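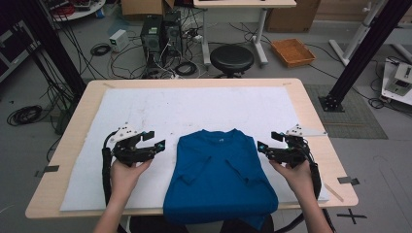
Folding T-shirts on a board

A shirt folded on a bed or a couch cushion follows the dip in the mattress and comes out crooked. Use a table at hip height and lay a sheet of white foam board over it. The board gives a flat, slightly grippy base, and a coloured shirt shows up clearly against it, so an uneven hem is easy to spot. Scuffs and pencil smudges on the board do no harm provided the graphite doesn't rub off. Test with a white rag first.

Fix the board to the table with cloth tape if it creeps. Two short strips are enough. Peel them off slowly at the end of the job, particularly on a bare timber top.

Method, for a plain crew-neck tee in cotton jersey of 160 gsm or thereabouts:

Lay the shirt flat. Pull lightly at the shoulders and the hem until the side seams run straight. Smooth from the collar down, never across, as jersey stretches sideways.

Fold one side in along a line that starts midway along the shoulder seam and runs straight to the hem. Turn the sleeve back on itself so that its edge sits inside the fold. Repeat on the other side. The collar should be centred between the two folds.

Check the long fold before going on. A fold that drifts by a finger's width at the hem gives a wedge, and a wedge won't stack.
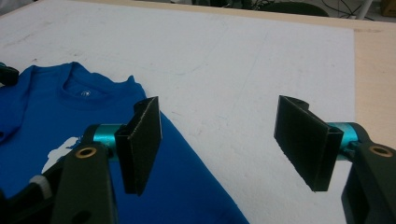
Shirts with a printed front need one more check. Plastisol prints can stick to themselves in a hot cupboard, so keep the print on the outside of the fold or lay a piece of tissue over it. A small logo inside the collar can be ignored. Water-based prints are soft enough to fold anywhere.

Bring the hem up to just below the collar for a shelf stack, or fold in 3 for a drawer. Thirds will stand on edge in a drawer with an inside height of 100 mm, although heavier shirts at 207 gsm spring open unless they are packed firmly — a divider helps.

Pencil guides are worth adding if several people share the folding. Draw two parallel lines on the board at the finished width and fold to those. Catriona Moncrieff wrote in to suggest ruling a second pair in another colour for kids' sizes, and that works well. Redo the lines when they become hard to read.

Dark cotton picks up lint from the board. Wipe it with a barely damp cloth and let it dry before the next load. Foam board swells at the cut edges if it gets wet, so store it upright in the laundry, well away from the tub — behind the door will do.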